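Groseo Two-Arm Bench Cell: Set-Up Guide
Section 5. Safe working rules for shared-space tasks

Read this section before you run any task in which both arms reach into the same floor area. The rules apply to all Groseo cells installed at the Fleltberg and Grevotthorpe sites.

5.1 Before power-up

1. Check that the floor is clear of tools, loose screws and packing material.
2. Push each arm by hand through its full reach. It should move without catching.
3. Look along every cable from base to wrist. Replace any cable with a cut or flattened jacket.
4. Press the emergency stop and confirm that the controller shows STOP. Release it only when you are ready to start.

CAUTION: Do not reach over the front rail while the arms are powered. Use the stop first, even to straighten one object. 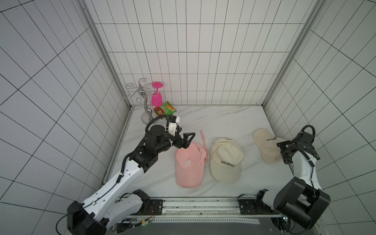 5.2 Placing objects

Object placement decides how much room the arms have to pass each other. Set out the items the task calls for, then place anything fragile or tall toward the back, out of the direct path between the arms and their targets. A wine glass hung upside down on a rack belongs in a back corner, as does the rack itself. Soft items such as baseball caps can go across the middle, where either gripper can come down on them from above. Turn the caps different ways between runs unless the task sheet fixes their position. Watch the coiled cable above the wrist when an arm works in front of a rack, and leave enough slack for the wrist to turn but not enough to hook a rack arm.

5. Assign each object to one arm in the task file. An object may change arms only at a marked handover step.
6. Keep a gap of at least 8 cm between the two grippers at all times. The default Rivadeneira motion profile enforces this if zone checking is on.
7. Run the first pass at 20 percent speed with one hand on the stop.

NOTE: Zone checking is switched off after a firmware update. Turn it back on under Settings > Motion > Zones.

5.3 During and after a run

8. Stop the run if an object falls, rolls against a wall or gets caught in a gripper. Do not let the arm retry.
9. Log every stop, with the time and the step number.
10. Check the rail screws and wrist cables every 1,000 cycles. See Section 8 for torque values.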